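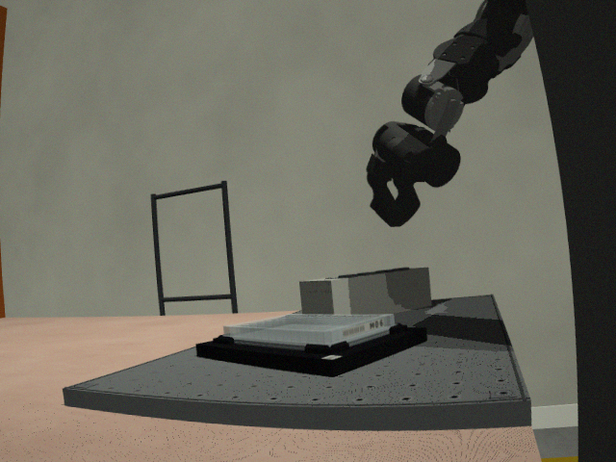

2018-02-16

Budget notes for the plate handling bench. We have to get the equipment request in before Ditbridge closes the round, and I want the reasoning written down somewhere other than my inbox. The simulated cell is far enough along to buy from. Worked through it again this morning and the layout holds: breadboard on the table, plate in the black nest, the carton right behind it, arm coming in from the upper right with the two-finger gripper. So the question is what we pay for and what we already own.

Arm: the Frandsen lease runs to November. No point buying outright until then. Leave this line at zero and put a note against it so it doesn't get struck next year.

Breadboard: Jalton quotes 2000 for the plate with the rounded corner, holes drilled, rim finished. A square one is cheaper but then the table has to move, and I don't want to redo the reach checks. Going with the rounded one.
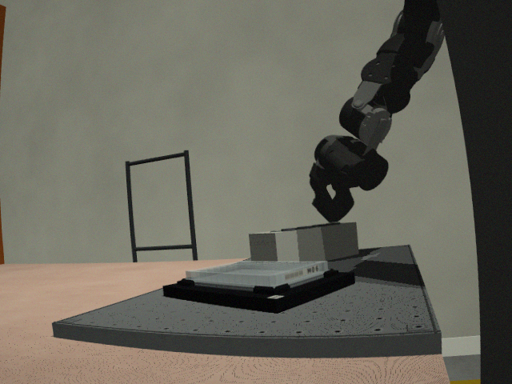

Shipping on that is extra and they won't give a figure until we send the dock details. Ask again.

Nests: 625 for a set of 4 from Ornton. We need one on the bench and one spare. Asked if they would split the set – no. Take the four, the other bench can use the rest.

Fingers: keep the short ones. Longer fingers would help with the carton but I would want to see them in the model first, and that costs us time and no money.

Still open: who pays for the guarding. I say facilities, facilities says us. Not putting it in this request.

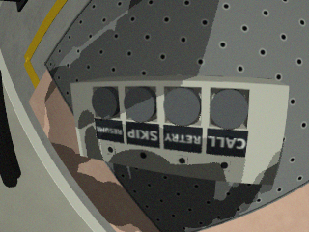 Automation engineer, plate handling bench

Operator buttons. The module in the model has four, marked RESUME, SKIP, RETRY and CALL, and I would like to buy it that way. CALL needs somewhere to ring, so add a line for the signal cable and a relay. Small money, but it got left off the last request and we ended up taking it out of consumables.

Ask Jalton if they can do the mounting for the module at the same time as the holes. If it adds more than 5 days to delivery, skip it and we do it here.

To do: dock details to Jalton, order code for the nests, relay price.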